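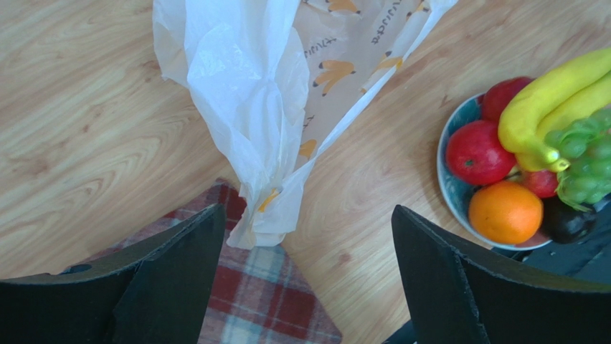
Why do households keep more reusable bags than they carry?

Most households take a bag from the place nearest the door, so bags kept elsewhere stay in the home but drop out of use, and new ones are bought when the near place is found empty.

4. Storage and return of reusable bags

4.1 Scope of the section

This section reports where reusable shopping bags are kept between trips, how they get back to that place after unpacking, and what happens when they do not. Purchase price, material and laundering are treated only where respondents brought them up. The household questionnaire was described in Section 3, and the wording of the storage items is unchanged from the pilot carried out in Rovanel by Altıntaş and Sepp.

The sample comprised 480 households in Prundora and Rovanel. Of these, 400 returned a completed bag diary and 80 returned the questionnaire only. The second group is used below for statements about storage place, which the questionnaire covers in full, and is left out of every statement about movement between places, for which the diary is the only source. Households that moved house during the diary period were kept in the sample if both kitchens had been described.

The two towns differ in how shopping is done. In Prundora the weekly market is within walking distance of most of the older housing, and a trip usually begins on foot from the front door. In Rovanel the main food shops lie along the ring road, and most diary entries begin with a car. The difference matters for what follows, as the place from which a bag is taken depends on the last door passed before leaving.

4.2 Terms

A bag is in service if it was carried on at least one shopping trip in the diary. A bag is dormant if it was listed in the questionnaire and never carried. The home place is wherever the respondent said the bag was normally kept. A stopping place is any other spot where the bag was recorded between trips: the back of a chair, a worktop, the car boot, the bottom stair. A bag may have several stopping places and only one home place.

Bags were also recorded by state. A folded bag has been closed down to a smaller shape by hand. A nested bag is inside another bag. A hung bag is suspended by one or both handles. An open bag has been put down with its mouth open (Figure 1), whether or not anything is inside it. The last state caused some disagreement in coding. Respondents tended to call such a bag "out", and would use the same word for a hung bag in the hall. Değirmenci and Menzies coded all free-text entries separately and settled the differences by going back to the sketch plans that respondents had drawn of their kitchens and halls.
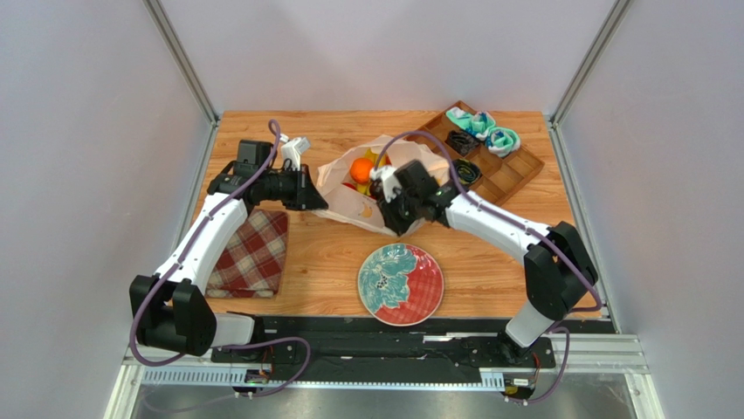

Figure 1. An open cream-coloured bag on a light wood-grain table.

Handles were not coded. The pilot form asked for handle length, but the answers mixed the length of the strap with the height of the loop above the bag and could not be put right afterwards.

4.3 Home places

Four kinds of home place account for nearly all the answers: a cupboard or drawer in the kitchen, a hook or peg near an outside door, the car, and a larger bag used as a container for the others. The last of these is found in both towns and in dwellings of every size. Respondents rarely chose it on purpose. It was described as something that had formed over time, usually after a kitchen drawer had become too full to close.

Kitchen storage was the usual answer in flats. In houses with a separate hall, hooks were more common, and several respondents had moved from one arrangement to the other after fitting a shelf or changing the direction in which a door opened. Where a household named two home places, the diary almost always showed that only one of them supplied bags for trips. The other received bags and did not give them out again. We call this second type a sink.

Sinks have some features in common. They are deep, they are opened mainly for other reasons, and the bags in them are nested or pressed flat so that single bags are hard to see. A sink under the kitchen worktop may hold most of the bags in the home while the household reports, in the same questionnaire, that it is short of bags. The two statements are consistent once storage place is taken into account.

4.4 The return trip

The diary asked for the position of each bag at three points: on arriving home, after unpacking, and at bedtime. The middle point proved the most useful. Bags that were back in the home place at the end of unpacking were generally carried again on the next trip. Bags left open on a table or worktop at that point followed one of three courses. Some were put away later the same day, often when the surface was needed for a meal. Some were filled with other things, such as library books, packed lunches or clothes for a relative, and left the shopping cycle without leaving the house. The remainder were gathered up with others during general tidying and went to the sink.

Tidying had a clear weekly pattern. Entries for Sunday show more bags moved into cupboards than entries for any other day, and respondents who tidied then were more likely to buy a bag in the week that followed. We do not claim that tidying causes purchases. Both may follow from a large shop late in the week, which leaves more bags out in the first place. The diary does not record shop size in enough detail to separate the two.

In multi-person households the person who unpacked was often not the person who next went shopping. Bags were then put in a place known to the first person and missed by the second. Respondents described this as forgetting, but in the diary it appears as a difference over where the home place is. When household members were asked separately, pairs of adults living together did not always name the same one.

Cars work differently. A bag carried into the house with shopping has to be taken out again on its own, as a separate act, and the Rovanel diaries contain many notes of the kind "bags still in kitchen". Households that hung empty bags on the inside handle of the front door had fewer such notes than households that relied on remembering. Those that put the bags on the stairs had about as many as those with no arrangement at all, and one respondent in Rovanel noted that things on the stairs were understood by the family to be going up.

4.5 Dormant bags

Dormant bags were reported in both towns. Respondents gave consistent grounds for keeping them. A bag was said to be too good to use for vegetables, too small for the weekly shop, or attached to an event such as a wedding or a conference. Very few dormant bags were described as damaged. Damaged bags tended to stay in service, often for a narrow purpose such as potatoes or recycling, and their owners could describe the fault exactly.

Size was mentioned more often than appearance. Small bags were accepted in the shop and disliked at home, where they were thought to take up as much room as large ones. Stiff bags with a flat base were valued while packing and went to the sink sooner, as they do not fold without effort. Soft bags folded easily and were then lost inside other bags. Türkmen found the same contrast in the Derkholm interviews, although her respondents put it down to the quality of the bag and seldom mentioned the cupboard.

4.6 Limits of the data

The diary relies on the person filling it in having seen the bag. Bags in sinks are under-reported for that reason, and the questionnaire inventory, which asked respondents to empty each storage place, is the better source for them. The inventory was completed in December, when gift packaging is also kept in the home, and some respondents listed paper gift bags before being asked to remove them.

Sketch plans were drawn without scale. They show reliably whether a storage place lies between the kitchen and the outside door, but distances taken from them should not be used. The Bilgin storage index, which requires a measured walking distance, could not be calculated and is left for the follow-up visits described in Section 6.

Finally, keeping a diary draws attention to bags. Several respondents added a hook during the study. Their entries from before and after the change are kept together in the tables, and the change is noted against the household number.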